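# Let the cooks drive

14 June 2024

I've spent most of my evenings since the spring moving a robot arm about by remote control, and I've come away with opinions. Quite a lot of them, as my household will confirm. The main one is that we're teaching these machines with the wrong people, at the wrong speed, and then throwing away the best bits of what we get. I'd like to make the case for that before I go back in on Monday and do exactly what I'm told.

A bit of background first. I do paid piecework for Piątek, a small outfit in Dositz that collects demonstrations for other companies to train on. You log on, you're given a task, and you drive an arm through it while the software writes down every movement. Sometimes the arm is a real one bolted to a bench in the unit. More often these days it's a rendered one in a rendered kitchen, running in a program called Gridutum, and you steer it with a handheld controller that feels like a fat torch. There's also an older way, which I did for a fortnight when I started, where you take hold of the arm itself and walk it through the job with your hands while it goes limp and lets you. I loved that. I'll come back to it.

Before this I worked in kitchens for years – school ones mainly, then a café, then a hospital. So when the task list says "move glass" or "clear bowl", I've got views on how a glass ought to be moved. I thought that would be useful. It took me about a week to find out that it made me one of the worst-scoring people on the shift.

The scoring works like this. A demonstration gets accepted or rejected. Accepted ones count towards your pay, and the ones that are accepted and quick count for a bit more. In my first full month I recorded 167 demonstrations and had 30 of them thrown out, nearly all for the same three things: pausing, going back, or taking what the reviewer's note called an indirect path. One of my notes just said "hesitant". I've been called many things in a kitchen but that was a first!

I went through the rejected ones afterwards, as many as they'd let me replay, and I'd stand by most of them. I'd paused above a stack of plates to see how it was sitting. I'd put a cup down and picked it up again with a better hold. I'd gone round the back of something tall, where the quick drivers go over the top with a hair's breadth to spare and get away with it. These are the things I'd have been pleased to see in a new starter. If a lad of seventeen came into my kitchen and did everything in one smooth swoop I'd have moved the breakables.

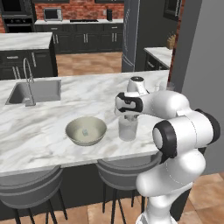
Glassware is where I feel this most, because everybody who's waited tables or washed up for a living has been told off about glasses. Ask any of them where you hold one and they'll say low down, or by the stem if it's got a stem, and never by the part people drink from. Then look at what we teach the arm. The fingers come down from above and close on the rim, over and over, because the wrist is up there already and the rim is the first thing it meets. It makes a tidy recording. In a rendered kitchen with a marble island it costs nothing, either, even with that wide cream bowl sitting just a short way along the counter from the glass, which is the sort of arrangement that would make me shift the bowl before I did anything else. But a policy trained on a thousand of those is going to think the rim is what a glass is for. You can say it'll be corrected later on the real arm. I've heard that said about a lot of things.

I should be fair to the people who run it, since I like them and they pay on time. Their argument is that the learning software copes badly with mess. If half your drivers pause and half don't, the machine can learn to pause for ever, hovering above the cup like somebody who's forgotten why they came into the room. I've seen it happen and it is pretty funny, and also useless. If one person goes left round the jug and another goes right, the average of the two is straight through the jug. So they want everyone doing the same clean thing, and they want it short, and on those terms a hesitant ex-dinner lady is a nuisance.

Fine. I understand all of that, and I still think they're cutting in the wrong place. A pause where you're looking at something is a different animal from a pause where you've lost your grip on the controller and are swearing at it. A person can tell the two apart from the replay with no trouble at all. The accept-or-reject button can't, so both go in the bin. What I'd want is somewhere to say why. Let me press a key when I stop to check, so the recording has it marked: she's looking here. I asked for that in May. I was told it was a nice idea and that the format didn't have a column for it. Well, add a column!

The same goes for going back. When you put something down badly and pick it up again, that second go is worth more to a learner than the first one done right. My whole working life I learnt from watching people rescue things – a sauce, a tray, a delivery with half the order missing. A robot that has only ever been shown perfect runs has no idea what to do the moment it's an inch out, and it will be an inch out, every day, for ever. I know there are labs that go after this on purpose, where the driver waits for the arm to go wrong by itself and then takes over. Good. I'd like to see that reach the likes of us, where the bulk of the dull stuff gets made, and I'd like it paid properly, because rescuing takes longer than swooping.

Now, the hands-on way. I said I'd come back to it. When you hold the arm and lead it you can feel the weight of the thing, and you can feel the moment the object touches down, and without trying to you slow up for it. My recordings from that fortnight are slow and a bit wobbly and I think they're the best I've made. Later I did the same shelf task with the controller, and I came down on the shelf far too hard, again and again, because I had nothing in my palm to tell me I'd arrived. In the rendered kitchens it's worse still. There's no sound apart from whatever the software puts in, and I hadn't realised how much I listen when I work. You hear a glass meet a counter before you see that it has.

The bosses don't like hands-on because the driver's arms get in the way of the cameras, and it's tiring, and you can only have one person on one arm. All true. You can't do it from your back bedroom either, and I'll admit my knees prefer the back bedroom. One firm, Sastell, sent us a controller on trial that pushes back a little when the gripper meets something, and I thought it was marvellous, like getting a sense back after a cold. We had it for 21 days and then it went home. Apparently the numbers didn't justify it. I'd be curious which numbers, as our tally only counts how many and how fast, and by that count a controller that makes you gentle is bound to look like a bad buy.

And who's driving? Mostly young people who are very good with a controller, and I mean very good, I'm in awe of some of them. A couple can record 112 clean runs in a shift, when I'm pleased to get half that. But I don't think many of them have ever carried four bowls of soup, and you can see it in how they work. They look at the object and go to it. They don't look at what's next to it, or who might want to sit down on the near side of the counter while a full glass is being swung over it. Why would they? The task list has never asked.

I'm not after their jobs. What I'd like is for one shift in a few to be given to people who've done the real thing – cleaners, carers, kitchen porters, that man in every pub who can collect glasses on a Saturday without spilling on a soul. Give them a week to get used to the controller, since it takes about that, and then leave their recordings alone for a bit. Train on them separately if they're too odd to mix in. See what the arm does with them when something's been left in the wrong place. If it's worse, I'll say so and go back to swooping.

I can hear the objection that a robot isn't a cook and needn't move like one. It has one hand, for a start, and no elbow worth the name when you want it to tuck in. Maybe the rim really is the sensible place for a two-fingered thing to hold a tumbler. I'd accept that if someone had tried it both ways and told me. What I don't accept is that it gets settled by whichever way shaves a second off the recording.

My next batch is drawers, which I'm looking forward to, as you can't really do a drawer from above. I've already asked whether we're allowed to close them with the side of the arm, the way anybody would with their hip if their hands were full. No reply yet.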